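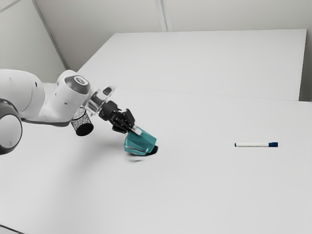
Print this message | E-mail this message
Search the archive: Go

Subject: Re: Cell 3 at Grorarum, sorting bench, effect on staffing

On an afternoon in November, Roxana Cárdenas wrote:

> We are going through the same change at Brindirness, a few months behind
> you. The arm is on order. Management has told the sorters that nobody will
> lose a job, and then stopped talking. What I need to know is practical.
> What do the people at the bench do all day once the arm is doing the
> picking? Did the pay grade change? Who is allowed to clear a fault? And did
> you use the simulation for training, or only for programming?
>
> Roxana

Roxana,

I will take your questions in a different order, with the simulation first.

We used it for both. The integrator (Krasniqi) built the model to check reach and grip before anything was bolted down. Loose mixed returns are a poor fit for fixed programming - a cup, a pen and a can all need a different approach angle and a different closing width. The grasp settings for each item class were worked out in the model and then corrected on the real cell. Expect the corrections to take longer than the quote says. Friction and part weight in our model were guesses until someone put the items on a scale.

For training, it got used because two of the sorters asked to see it. Each sorter now spends a half shift in the model before touching the pendant. They practice jogging the arm away from an object, opening the gripper under control, and restarting from a safe position. A dropped item in the model costs a reset. I would write this into your project plan now, as the license for a second seat was not in ours and it took a separate purchase request.

Work at the bench. Before the cell, a sorter picked an item, looked it over, and put it in the correct tote. The picking is what moved to the arm. The work left for people is:

- loading the infeed so that items are spread out and not stacked
- handling everything the arm rejects
- inspecting a sample from each outbound tote
- clearing faults, with the limits described below
- adding new item classes, together with the process tech

Rejects are the part we planned badly. The arm takes the easy items, so what reaches a person is a steady run of the awkward ones: items nested in one another, items with a torn label, items that roll. The physical load is lower and the attention load is higher. We had complaints of eye strain and of boredom from the same station. Rotation was every 3 hours at the start and is now every 2. That helped more than the new lighting did.

Pace. Ask early who sets the infeed rate. Ours was set from the controls office to hit the number in the business case, 2000 items per shift, and the reject chute backed up onto the person standing at it. The rate can now be lowered from the bench without a call. Clista, which logs the cell, records the change and its reason code but does not record who made it. The sorters asked for that and I supported it.

Faults. Three levels.

Level 1: item dropped or gripper closed on nothing. Any trained sorter may clear it from the pendant without opening the gate.
Level 2: item jammed, or arm stopped on a force limit. Gate opened, lockout applied, by a sorter with the second sign-off.
Level 3: anything involving the mount, cables, or a repeat of the same fault within an hour. Maintenance only.

In the first month 79 percent of the stops were level 1. During that month only maintenance could clear them, so the sorters stood and waited, then got asked why output was low. Do not copy that part.

Pay. The grade did not change at installation. It changed later, for those holding the second sign-off, after the job description was rewritten to include lockout and class setup. My advice is to get the description rewritten before go-live. Once people are doing the work under the old title, there is little pressure to fix it.

Headcount. No layoffs here either. Two people who left were not replaced, and the evening shift runs with one fewer sorter than before. If your management is saying that no one will lose a job, ask them in writing whether open positions will be filled. Those are separate statements and your people will notice the difference.

One open item on our side: sorters on nights have no process tech on site, so a new item class waits until morning and all of it goes through the reject chute by hand. If anyone on the list has given class setup to operators outright, I would like to see the procedure and how you control the revisions.

I can send the level 1 and level 2 cards, and the rewritten job description with the site details removed. Write to me off-list.

Process engineering, Grorarum

Previous message | Next message | Back to top
Contact the list owner. Messages are copyright of their authors.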